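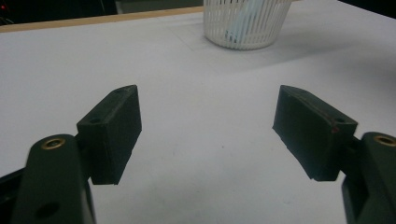

The people behind the grippers

Trurden began in Ernport with four of us sorting returned homewares by hand, and most of that first crew still come in every morning (the kettle is much better now). These days our sorters use hand-held grippers to show the robots how a job is done, one small basket at a time, and Melaniia Kobzar looks after training for all 16 of our staff.

We won't pretend everybody was keen at first! People worried about their hours, and fair enough. Nobody lost any, the heavy lifting has gone to the machines, and two of our longest-serving packers now run the teaching benches. Drop in for a cuppa on a Thursday and they'll happily show you around.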